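Visit report: environmental microbiology unit, Bradolia Institute, Etwood

Prepared by Armelle Guérin. Visit date: March 21, 2020.

The purpose of the visit was to review the culture collection and the biofilm work, and to decide whether our own isolates from household drains could be deposited there. Our host was Gearóid Madigan, who manages the collection. Nadège Pichon attended for the sequencing discussion and left before the afternoon session.

Culture collection

The collection is limited to aerobic heterotrophs from built environments: taps, shower hoses, drain traps, dishcloths and benchtops. Stocks are held in 17% glycerol at -80 °C, in duplicate, with the second set in a separate building. Freeze-dried ampoules are kept only for strains that have been requested more than once. Each deposit is checked on R2A agar at low nutrient strength before freezing, as several of the yellow-pigmented strains grow poorly on richer media and can be mistaken for dead stock. Colonies are scored after 4 days and again after a further week.

Identification is by 16S rRNA gene sequence, with polar lipid profiles for anything that falls near a species boundary. Bernadette Cordier runs the lipid work by two-dimensional thin-layer chromatography. She showed us plates from a group of orange isolates that the sequence data alone could not separate. One carries an additional glycolipid and is being held under a working name, So, until the genome is closed.

Surface sampling

Domestic surfaces are sampled with pre-moistened swabs over a template of 100 square centimetres. Smooth stone, sealed timber and unsealed timber are recorded as separate classes. Recovery from unsealed timber is poor, and the unit does not compare those counts with the others. Swabs go into 4 mL of neutral diluent and are plated the same day. Where that is impossible they are refrigerated overnight and flagged.

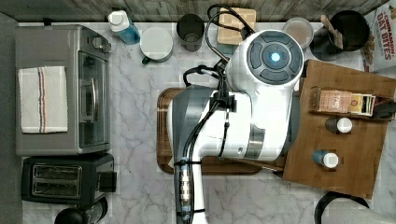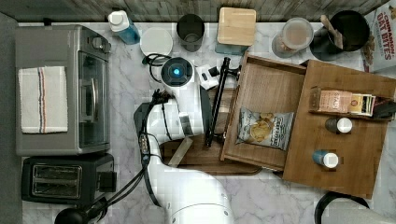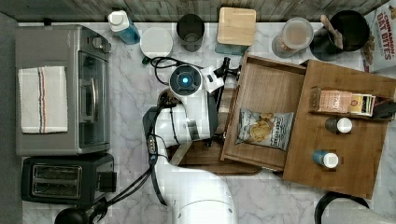
Diluent blanks are run with every batch. Madigan was frank that an earlier series had to be withdrawn when the blanks grew a pigmented organism later traced to the deionised water line. The line now has a point-of-use filter, and 500 mL is drawn off before any water is collected for media.

Biofilm room

Huguette Huet demonstrated the flow cells. These are run at room temperature on a dilute mineral medium with a single carbon source, and the colour of the attached growth is logged against dissolved oxygen. Thickness is measured by confocal microscopy at fixed positions along the channel. Her main difficulty is bubble formation upstream, which strips the film and ruins the series. She has fitted a Gutimora bubble trap to each inlet and reports fewer lost runs, although the traps themselves become colonised and must be autoclaved between experiments.

We asked whether mixed cultures could be followed in the same cells. At present they cannot. The probes available do not distinguish the two most common tap isolates, and a new set is to be tested in April.

Deposit arrangements

The unit will accept our strains subject to a signed transfer form, a growth record on R2A and the isolation source to the level of surface class. Cultures should be sent as slopes, not broths. There is no fee for deposits. Requests for lipid profiles are handled separately and may be declined if the queue is long.

Outstanding items

Cordier to send the solvent ratios for the second dimension. Pichon to confirm whether our existing reads are long enough for their alignment. I will prepare the transfer forms and re-streak the three drain isolates that looked mixed under the stereo microscope.

Contact | Copyright Bradolia Institute | Back to top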